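Cavus drawer notes

README for the put-away part of the collection. Maintained by Vitalii Polishchuk. Last real edit in May, small fixes whenever someone complains.

What you get

There are 726 episodes of things going into drawers or coming out of them, plus a table of labels. The things are what you would expect to find lying on top of a cabinet: snack bags, bottles, bowls, sponges or foam blocks. The folder called Tukano has the cabinets and the folder called Omo has the shelves. If you only care about drawers, skip Omo.

I was asked to call this a "tidying" dataset and I have resisted. Moving a bag of chips from the top of a cabinet to the inside of it is storage. Whether it is tidy depends on who has to find the chips on Sunday. The labels say where an object started and where it ended, and they make no claim that the room got better.

Drawer states

Each drawer gets one of three values: shut, ajar, open. Drawers are numbered from the top. "Ajar" has been a headache from the start. A drawer with a finger-wide gap is ajar, fine, but two people looking at the same gap will still argue, and the earlier Vũ labels lumped ajar together with shut. I would not trust any result that depends on the difference unless you checked the labels yourself. 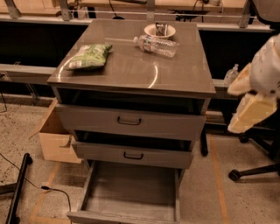 With three drawers stacked, the bottom one pulled all the way out and the upper two only a little, the row reads: 1 ajar, 2 ajar, 3 open. Contents are a separate column. An open drawer with nothing in it is "empty". A drawer we can't see into is "unknown", even if it was empty in the episode before. People keep asking me to fill those in. No.

Objects on top

Anything resting on the cabinet top is listed by plain type: bag, bottle, bowl. A bottle lying on its side gets the extra tag "lying". Things sticking out of a bowl are tagged "bowl contents" and left at that, as guessing at half-hidden packets gave us labels I was ashamed of. Pale yellow blocks are "block". Some of them may be sponges and some may be foam – the label doesn't choose.

Boxes and chairs standing nearby are marked "background" and get no start or end place.

Known problems

- Shiny cabinet tops reflect the ceiling lights. Pale streaks have been labeled as objects at least 5 times. Those rows are fixed, and I doubt they were the only ones.
- Episode 1805 is not a typo. Numbering has gaps where we threw things out.
- Snack bags change shape. Don't use the outline to decide whether it's the same bag.
- Gray drawers on a gray cabinet are hard to read when the gap is small. See the complaint about "ajar".

Version 2 split the contents column from the state column. If your script expects them together, it will run without errors and give you nonsense.

Send corrections with the episode number and the drawer number. "Some drawers look wrong" is true and doesn't help me.

14 comments · 3 shares

Related
Omo shelf notes
Vũ labels: what was kept
Tukano change log
Why "put away" has no end state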